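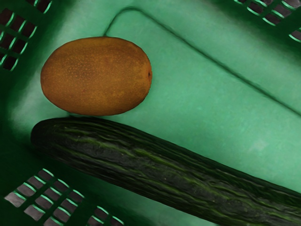 Volume 21, Number 2

EQUIPMENT REVIEW
Drenus 775 Digital Kitchen Scale
Reviewed for the Bratus Food Service Bulletin by Panagiotis Balaskas
April 8, 2023

The Drenus 775 is a bench scale intended for small institutional kitchens, including those in schools, residential homes and day centers. It replaces the earlier Drenus model, which many of our member kitchens still own and which was withdrawn from sale in January. The unit reviewed was bought at the regular price and used in the Bratus teaching kitchen for 21 working days, at both breakfast and lunch service.

The scale reads in grams and ounces. Its maximum load is 2,000 grams, including the container. Kitchens that weigh whole sacks or full stockpots will need a second, heavier scale. For portioning, baking and recording trim loss on fruit and vegetables, the range is adequate.

Accuracy

The reading was checked each morning against our own set of weights. At loads above 50 grams it agreed with the weights on every occasion. Below that level the display was slower to settle, and staff measuring yeast or ground spices were asked to wait for the stable mark before writing down a figure. The manual mentions this mark only once, on the page that deals with batteries. Supervisors may wish to point it out during training.

The tare function works as it should. An empty container can be set to zero and items added one after another, with the display returned to zero between them. The tare value is lost if the scale turns itself off, and with the factory setting it does so after two minutes. This caused repeated trouble during lunch preparation. The delay can be extended by holding the unit key while switching on, and we recommend that it be changed before the scale is put into use.
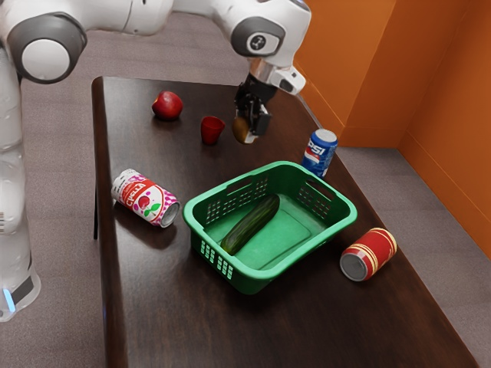
A small brown fruit above the tabletop.

Cleaning and construction

The weighing plate lifts off and may be washed in a commercial machine. The body may not. It has a raised lip on all four sides that collects flour and is difficult to wipe out, particularly at the corners. The older model had a flat top, and on this point the new design is a step back. The keys are sealed under a single sheet and gave no trouble.

The rubber feet grip well on steel and on finished wood. One foot came loose in the second week and was pressed back into place. It has stayed there since.

Power

Four AA batteries are supplied. A wall adapter is sold separately – a poor decision for a product offered to institutions. The Skorkent adapter we already had on hand did not fit the socket.

Assessment

The Drenus 775 is accurate and easy to read, and kitchens replacing a failed scale may buy it with confidence. Those whose present scale is in good order have little reason to change. Bakers who work with very small quantities should look at a dedicated gram scale instead.

Rating: Recommended, with reservations regarding cleaning.

Member kitchens may borrow the review unit for up to one week. Requests should be made in writing to the Bulletin office and should state the dates required.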